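Ticket 3174: Perico reader keeps shuffling my back issues
Opened by: Gerrit Cuypers
Status: waiting on customer

Hi again! So I've been using the Perico reader to get through my big pile of scanned space comics (old ones, bought legally, scanned by me over one very long March) and since the last update the issues won't stay in order. I open the Clindetti run, hit "next issue," and instead of going from 3 to 4 it throws me straight into 7. Which is the one where the moon king dies! I've read it before, but my nephew hadn't, and he was sitting right next to me.

What I've tried so far:

Renamed every file so the issue number comes first. No change.

Deleted the series and added it back. It stayed in order for one evening, then went back to the same jump.

Turned off "group by story arc." This helped with the Bosman annuals but did nothing for Clindetti, and now my crossovers are all over the place, so I turned it back on.

Looked at the info panel for issue 7 and found the cover date is blank. Issues 4 through 6 all have one. Could that be it? I typed a date in and saved, but when I reopened the panel it was blank again.

Update, 4th May: I did what you asked and logged out of Visau sync before editing the date. This time it stuck! Next issue after 3 is now 4, and I paged all the way through to the letters column with no trouble. Then I logged back in to sync and, yep, blank date, straight to the moon king.

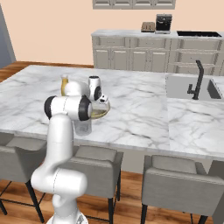

Visau Reader Help | Comics & Library Team

So my guess is that the copy on your end has the empty date and keeps winning over mine. Is there a way to push my version up and make it the boss? I don't want to wipe the whole library, I've got reading notes on nearly everything in there and I'd be crushed to lose them.

I'm leaving sync off for now. If you need the log file, tell me where it lives on a tablet, I looked in the settings menu and only found the one for fonts.

Thanks a bunch,
Gerrit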